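9. ブロックとトレイの準備と片付け

この章では、Kultleyブロックセットを机の上に並べる方法と、使ったあとトレイに戻す方法を書きます。組み立ての順番は前の章にありますので、まだ読んでいない方は先にそちらを読んでください。

9.1 用意するもの

・青いブロック(セットに入っています)
・トレイ(角が丸い、浅い四角の形のもの)
・平らな机
・やわらかい布

机の色は自由ですが、私たちは白い机をおすすめします。青いブロックがよく見えて、片付けのときに探す時間が短くなります。模様のあるテーブルクロスは外してください。

9.2 机の上に並べる

1. 机の上を布でふきます。粉や紙のくずが残っていると、ブロックが少し傾きます。
2. トレイを机の右側に置きます。左利きの方は左側に置いてもかまいません。
3. トレイの縁を指で軽く押して、がたつきがないことを確かめます。
4. 使うブロックを一つだけ、トレイの外に置きます。トレイからは、手のひら一つぶん離すと取りやすいです。
5. 残りのブロックはトレイの中に入れたままにします。向きはそろえなくてもよいです。

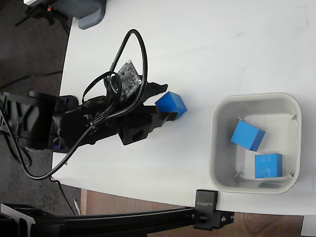

6. 次のブロックを使うときは、先に外のブロックをトレイに戻してから、新しいものを取り出してください。慣れた方は二つ同時に出してもよいですが、机のはしには置かないでください。

注意:机のはしから落ちたブロックは、角が欠けることがあります。角が欠けたものは、爪や布に引っかかりますので、使うのをやめてください。

メモ:机のはしに金具を付けている場合は、トレイが金具に当たらない場所を選びます。トレイの縁が金具の上にのると、水平になりません。

9.3 ブロックの表面について

ブロックは3Dプリンターで作っています。そのため、表面に細い横のすじがあります。これはプリントの層の跡で、傷ではありません。お客様から「線が入っているので交換したい」という連絡をときどきいただきますが、この線は全部のブロックにあります。

同じ青でも、光の当たり方で少し明るく見えるものや、暗く見えるものがあります。色を比べたいときは、同じ場所に同じ向きで置いて、見てください。

とても小さい黒い点が付いていることもあります。布でふいても取れない場合は、そのまま使っても問題がありません。

注意:表面のすじを紙やすりで削らないでください。サイズが変わり、ほかのブロックと高さが合わなくなります。

9.4 トレイに戻す

1. ブロックの左右の面を持ちます。上の角だけをつまむと、すべりやすいです。
2. トレイの縁より高い位置まで持ち上げます。縁に当てながら引きずらないでください。
3. トレイの真上まで動かして、底の近くまで下げてから、静かに放します。高いところから落とすと、先に入っているブロックに当たって、外に飛び出すことがあります。
4. ブロックどうしが重なったときは、指で横にずらします。となりのブロックと角がふれているぐらいは大丈夫です。
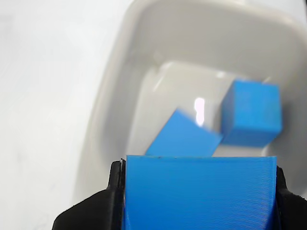
図2 青いブロックの表面のすじと、トレイの中のブロック

5. 全部戻したら、机の上と床を見て、残っているブロックがないか確かめます。床がカーペットのときは、机の足のまわりも見てください。
6. トレイは水平のまま、両手で棚に運びます。

9.5 トレイの手入れ

トレイの底は平らで、強い照明の下では光が反射します。まぶしいときは、照明かトレイの位置を少し変えてください。

汚れは、水でぬらしてよくしぼった布でふき取ります。丸い角のところに粉がたまりやすいので、綿棒を使うときれいになります。アルコールや熱いお湯は使わないでください。トレイが曲がると、元の形に戻りません。

私たちの作業室では、毎週金曜日の夕方にトレイを空にして、ふいています。ご家庭では、月に一度で十分です。

9.6 交換用の部品

・交換用トレイ 2,000円
・追加ブロック(青) 3,000円

ご注文のときは、トレイの裏にある番号を書いてください。番号が読めないときは、縁の長い方の長さをミリメートルで測って、お知らせください。古い型のトレイは縁の高さが少し違いますが、この章の手順は同じです。

部品についてのお問い合わせ:Kultley サポート係 Lucyna Kaczmarczyk(日本語で書いていただけます。返事に少し時間がかかることがあります。)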